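August 4, 2026

Rain all morning, so I made a big pot of tea, took it down to my desk and settled in with the gear task again. I'd promised Lerato I would have the new batch of simulated runs finished before she flies home, and I do like keeping a promise to Lerato - she's been so patient with the whole lot of us this winter.

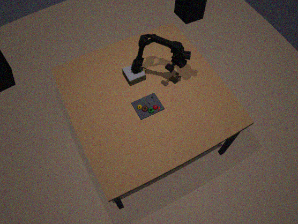

Alžběta's idea is to train the policy on deliberately grainy, cheaply rendered pictures and see whether it minds. We did 600 runs the old way and 600 her way, and the gap between them was much smaller than I'd feared. Her way finished 32 fewer, and it rendered in a fraction of the time. I was so pleased I rang Fidelina, who was in the middle of lunch and very kind about it.

The close view is still what bothers me. Shadows on the tan tabletop are the same muddy colour as half of everything else, and I have a hunch the policy is steering by them.
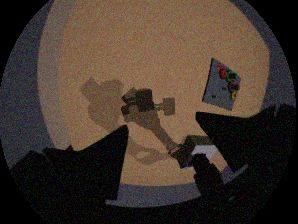

3 min read

Dwayne thinks I should switch the shadows off for 40 runs and simply look at what changes. He's probably right, and I'll start those tonight once the Rikberg machine is free. The write-up is due in December, and that seems a long way off until I remember how slowly I write. Soup for tea, then bed with my book.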